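Ortner to Bring Back Its Wool Overshirt in February

Outdoor clothing maker Ortner will start selling its Plaller overshirt again in February, after taking it out of the line for two winters. The company said the new version uses a heavier wool blend and will come in 18 sizes, including tall and short fits that were not offered before.

The earlier Plaller was dropped when the mill that wove its cloth closed. Ortner has moved the work to a mill in Grimton, where 41 people are employed on weaving and finishing. Cutting and sewing will stay at the company's own plant.

"Customers kept writing in to ask for it," said Siobhán Dunne, who heads product design at Ortner. "We tried five fabrics before we found one that wore as well at the elbows as the old one did."

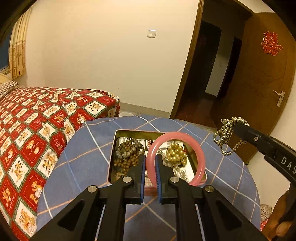 Changes to the shirt are small. The chest pockets are deeper, the cuffs close with two snaps, and the collar is lined with brushed cotton. The back hem drops a little lower than the front so the shirt stays tucked under a pack belt. Dunne said the lining was added after testers complained of itching.

The overshirt will sell for $267 on Ortner's website and in 61 stores, among them the Grilex chain. Three colors are planned at first — charcoal, rust and dark green — with a fourth to follow in the fall.

Owners of the first Plaller can still send it in for repair. Ortner said it has kept enough of the original cloth to patch elbows and replace pocket flaps, and that most repairs are returned within four weeks.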